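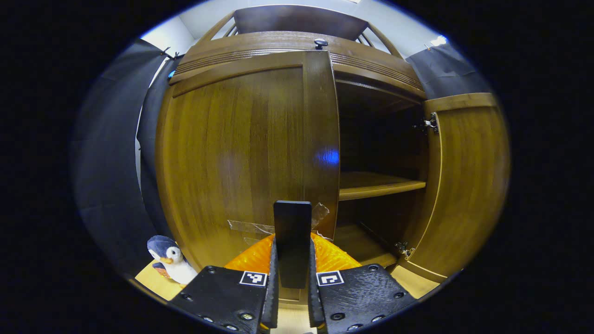

Helju Butkienė pregunta si la madera muerta que se deja en el monte debe contabilizarse por volumen o por grado de descomposición, y advierte de que dos rodales con los mismos metros cúbicos pueden sostener comunidades de hongos muy distintas. Su observación, recibida a raíz del boletín anterior, coincide con una de las cuestiones que el programa Dusik ha debido resolver antes de iniciar la segunda campaña de muestreo.

## Programa Dusik: madera muerta y hongos lignícolas en los hayedos de Emon

*Nota de la Unidad de Seguimiento Forestal, 23/08/2024*

### Antecedentes

Los hayedos de Emon se han gestionado durante generaciones mediante cortas de aclareo sucesivo, con extracción sistemática de los pies dañados y de los restos gruesos. El plan de ordenación vigente modificó esa práctica y estableció rodales de retención en los que los árboles caídos y los tocones altos permanecen en el terreno. El programa Dusik se creó para comprobar si la medida se refleja en la diversidad de hongos que viven sobre la madera y en qué plazo puede esperarse una respuesta.

La superficie de estudio comprende unas 900 hectáreas, repartidas entre el macizo de Emon y la ladera norte de Stivow. Ambas zonas comparten sustrato calizo y altitud similar, pero difieren en su historia: en Stivow las cortas se interrumpieron antes y abundan los pies de gran diámetro.

### Diseño del muestreo

Se han instalado 105 parcelas circulares permanentes, de 16 metros de radio. En cada una se mide toda pieza de madera muerta que supere el diámetro mínimo fijado en el protocolo, tanto en pie como tumbada, y se anotan la especie, la longitud, el contacto con el suelo y la cobertura de musgo.

En respuesta a la consulta recogida al inicio, el protocolo registra las dos variables. El volumen se calcula pieza a pieza. El grado de descomposición se asigna mediante una escala de campo basada en la penetración de un punzón, la presencia de corteza y la pérdida de la sección original. Cuando una pieza presenta tramos en distinto estado, se divide y cada tramo se consigna por separado. El procedimiento alarga el trabajo en las parcelas con árboles caídos de gran porte, por lo que se ha ajustado el calendario de los equipos.

Los hongos se estudian por dos vías:

- Inventario visual de cuerpos fructíferos, a cargo de personal formado en la identificación de políporos y corticiáceos.
- Extracción de virutas con broca esterilizada para el análisis de ADN ambiental en el laboratorio de Yeom.

La combinación de métodos responde a una limitación conocida. Muchas especies colonizan la madera años antes de fructificar, y otras lo hacen de manera tan breve que una sola visita las pasa por alto. El análisis genético, por su parte, detecta micelio y esporas sin distinguir siempre entre una colonia establecida y un depósito superficial; para reducir este segundo efecto se retira la capa externa de la pieza antes de perforar.

### Resultados preliminares

Los datos de la primera campaña están todavía en revisión y no deben citarse como definitivos. Pueden adelantarse, con esa reserva, algunas tendencias.

La riqueza de especies por parcela es mayor en Stivow que en Emon, y la diferencia se mantiene al comparar parcelas con volúmenes semejantes de madera muerta. El factor que mejor acompaña esta variación es la diversidad de estados de descomposición dentro de la propia parcela, seguido por la presencia de troncos de gran diámetro. El volumen total, considerado de forma aislada, explica una parte menor.

En los rodales de retención de Emon predominan las piezas recientes, con corteza adherida y madera firme. Son, en consecuencia, abundantes las especies pioneras y escasas las propias de fases avanzadas. Siete parcelas se apartan de este patrón; todas se sitúan en vaguadas de difícil acceso, donde probablemente quedaron restos de aprovechamientos antiguos. Se ha solicitado al archivo comarcal la cartografía de vías de saca para contrastar esta hipótesis.

Soledad Bellamy, responsable del análisis estadístico, recuerda que la autocorrelación espacial entre parcelas próximas aún no se ha incorporado al modelo y que la magnitud de algunas diferencias podría reducirse cuando se haga.

### Implicaciones para la gestión

A la espera del informe completo, la Unidad mantiene sin cambios las prescripciones del plan de ordenación. Se recuerda, no obstante, a los titulares y a las empresas adjudicatarias lo siguiente:

1. Los troncos marcados con pintura blanca en los rodales de retención no pueden trocearse ni desplazarse, aunque obstruyan una senda secundaria. Si afectan a una pista principal, deberá avisarse a la Unidad antes de actuar.
2. Los tocones altos se dejarán a la altura señalada en el pliego.
3. Queda excluido el paso de maquinaria por el interior de las parcelas permanentes. Las coordenadas se facilitan con cada licencia de corta.

Se estudia además la conveniencia de escalonar en el tiempo la creación de madera muerta, de modo que cada rodal reciba aportes periódicos. La propuesta se presentará junto con una estimación de costes y una valoración del riesgo de perforadores en las masas mixtas con pícea, donde las condiciones difieren de las del hayedo puro.

### Próximos pasos

La segunda campaña comenzará en octubre, coincidiendo con la época principal de fructificación. Se visitarán en primer lugar las parcelas de mayor altitud. Durante el muestreo podrá haber restricciones puntuales de acceso en la pista de Stivow, que se anunciarán en los paneles de entrada al monte.

Las muestras de la primera campaña permanecen congeladas en Yeom y están disponibles para grupos externos, previa solicitud motivada. Las peticiones deberán indicar la cantidad de material necesaria, el método previsto y el compromiso de devolver las secuencias obtenidas al repositorio del programa. Las observaciones sobre el protocolo pueden remitirse a la secretaría de la Unidad hasta el cierre del próximo boletín.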